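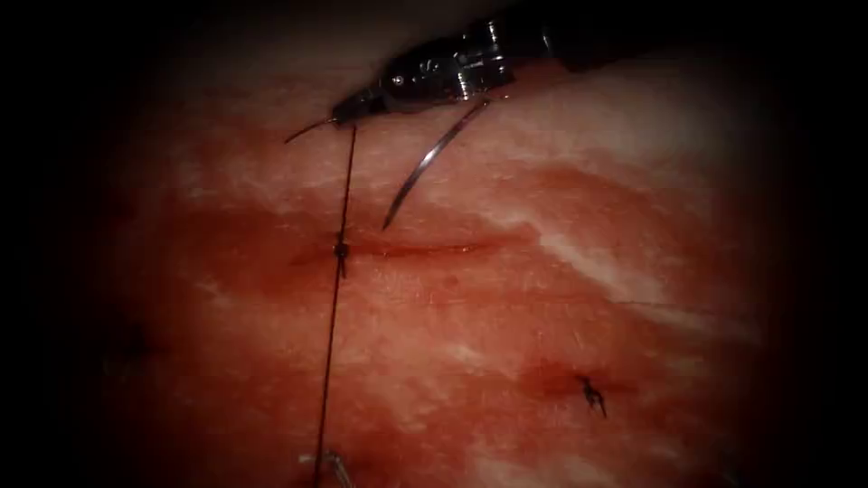
Kendra McKinnon reckons a curved needle is the only sensible kind for mending a mattress, and that anyone who tries it with a straight one deserves the sore thumb. I'd go a bit further than she does, but her note arrived while I was rewriting this entry and it covers half of what I wanted to say about curved needles.

Curved needle

A curved needle is a sewing needle bent into an arc, with a point at one end and (usually) an eye at the other. It's used wherever you can only get at one side of the work. With a straight needle you push through, turn the cloth over and pull from the back. Try that on an armchair! The curve lets the point go in, travel under the surface and come up again on the same side, and your wrist does the turning.

Shapes and sizes

Most of the ones I own are half circles, near enough. There are shallower ones too, which suit lampshades and hat linings, and some nearly straight ones with a bend just at the tip, which I've never got on with. Upholsterers tend to measure along the curve, bookbinders I know measure straight across from eye to point, and shops do whichever they fancy, so ask before you order. I once bought a packet of 12 from Barrios thinking they'd do for a footstool and they were barely long enough for a doll's cushion.

Points come round or cutting. A round point slips between the threads of a woven cloth. A cutting point has edges, and it's what you want for leather or very stiff canvas, though it'll slice through fine cotton if you let it.

Where they turn up

Upholstery is the big one. The outside back of a chair is often closed by hand with a slip stitch, and a small curved needle makes that quick work once you've had some practice. Bookbinders use them for sewing sections together over cords or tapes, especially when the book is already partly built up. Surgeons have curved needles as well, held in a needle driver instead of the fingers, and theirs generally come with the thread already fixed to the end so there's no eye to drag through. Then there are carpets, tents, sails, wigs and the odd teddy bear.

The Clerstead drawer

The best lot I've seen is in the local trades collection at Clerstead, which is open on a Wednesday and has a whole chest of needles from the old Cosard saddlery. The card on the top drawer says 1,395, and 220 of those are curved. Some have been reground so often that they're half the length of their neighbours. I stayed over two hours and missed my bus.

Using one

Hold it further back than feels natural and roll it through – don't shove. If it twists in your fingers, a small pair of flat pliers helps. Tatell sells a wooden grip meant for the same job, and I like mine, although it's a bit fat for small hands. Keep your thread shorter than you would for straight sewing. Curved needles don't sit well in a pin cushion either, so I keep mine in a flat tin with a scrap of felt.

See also: slip stitch, sailmaker's palm, buttoning twine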